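Tutemby Road Allotments, November catch-up

I'm doing the notes again as Shirley Fraser has lost her glasses (get well soon, glasses!). Suqin, Aaliyah and Hélène came, and Meenakshi turned up at half past with flapjacks.

Water bill: £96, paid. I still think the tap by plot 3 drips.

Seed order: we went round and round on this one, but it's Dhillon again, and Aaliyah will send it off. Two votes for purple beans, so purple beans it is.

Shed roof: Hélène's quote was £900. Ouch. Suqin will ask for another. 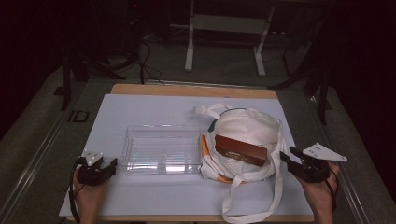 When does the seed money need to be in?

By the end of November, to Aaliyah please.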